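작업 노트
2023년 3월 27일, Teltirdale 펌프실 / 정비 작업대

2호 순환펌프를 또 뜯었다. 메커니컬 씰 교체한 지 얼마나 됐다고 바닥 배수구 쪽에 물길이 생겼다. 지난번 기록에는 "양호"라고 적혀 있는데 필체가 내 것이라 누구를 탓할 수도 없다.

분해 전 확인한 것: 흡입측 밸브 닫힘, 토출측 밸브 닫힘, 차단기 내리고 잠금장치 채움. 압력계 바늘은 밸브를 다 잠그고 드레인을 열어도 4bar를 가리켰다. 손톱으로 한 번 튕기니 0으로 떨어졌다. 압력계도 교체 목록에 추가.

모터는 440V짜리. 절연저항은 문제없음. 커플링 고무는 멀쩡한데 가드 볼트 하나가 규격이 다른 놈이다. 길이만 비슷하면 끼우고 보는 사람이 우리 중에 있다. Tshepo Ngcobo는 자기가 아니라고 한다. 묻기도 전에.

씰 상태: 고정측 면에 동심원 긁힘이 있고 한쪽이 더 깊다. 회전측 스프링은 정상. 오링은 축 방향으로 살짝 씹혔다. 조립할 때 키홈 모서리를 그냥 타고 넘어간 자국으로 보인다. 키홈에 테이프 한 겹 감고 밀어 넣으라고 작업 지침 5항에 적혀 있고, 그 5항을 쓴 것도 나다.

임펠러 외경은 155mm, 명판과 일치. 날개 끝에 캐비테이션 흔적이 조금 있으나 아직 쓸 만하다. 흡입 스트레이너를 열어 보니 테프론 테이프 뭉치가 나왔다. 배관팀의 선물로 생각하기로 함.

씰은 Gastico 물건으로 주문해 두었는데 도착한 상자에는 한 치수 작은 것이 들어 있었다. 전화했더니 주문서대로 보냈다고 한다. 주문서를 다시 보니 정말 그대로였다. 창고 구석에서 예비품 하나를 찾아 그걸로 조립. 포장 봉투에 Jacobs라고만 적혀 있어 출처는 모르겠으나 치수는 맞고 면도 깨끗하다. 작은 쪽은 반품 말고 Vutivden 현장으로 돌리는 걸 Keabetswe Ndlovu가 알아보기로 했다. 거기 펌프가 한 단계 작다.

조립 순서 메모 (다음에 또 잊을 나를 위해):
축 슬리브 닦고 보풀 없는 천으로 마무리
키홈에 테이프, 오링에는 비눗물만. 그리스 금지
고정측은 손가락 두 개로 고르게 밀 것. 망치 자루로 "살살"은 살살이 아님
케이싱 볼트는 대각선으로, 두 번에 나눠서
에어벤트 열고 물이 끊김 없이 나올 때까지 기다린 뒤 기동

시운전: 소음 평범, 진동 평범, 씰 쪽 누설 없음. 베어링 하우징은 손을 대고 있을 만한 온도. 한 시간 돌려 놓고 커피를 마시고 왔는데도 바닥이 말라 있어서 오히려 불안했다. 내일 아침에 한 번 더 볼 것. "양호"라고는 아직 안 쓴다.

남은 일: 압력계, 가드 볼트, 스트레이너 청소 주기 재조정. 축 정렬은 5월 정기 정지 때 제대로 잡기로. 지금은 다이얼게이지가 다른 현장에 가 있다.

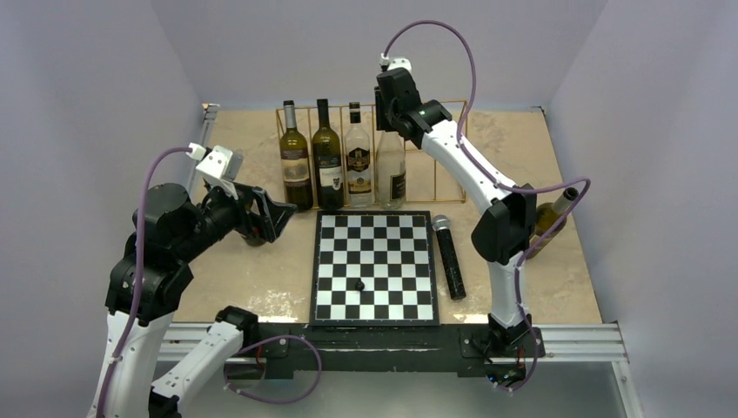 체스판과 마이크, 병, 와이어 랙
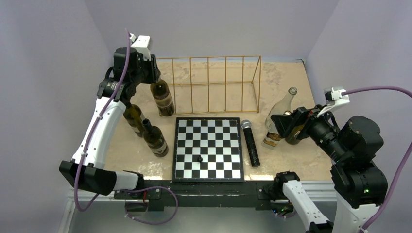 문: 씰을 새로 갈았는데 기동 직후 물이 몇 방울 떨어지면 바로 다시 뜯어야 하나?
답: 우선 돌리면서 지켜본다. 새 면이 자리를 잡는 동안 몇 방울 비치는 경우는 있고, 대개 금방 멎는다. 멎지 않거나 양이 늘면 세우고 오링과 고정측이 기울지 않았는지부터 확인할 것. 물 없이 돌린 적이 있다면 면이 이미 상했을 수 있으니 그때는 분해해서 봐야 한다.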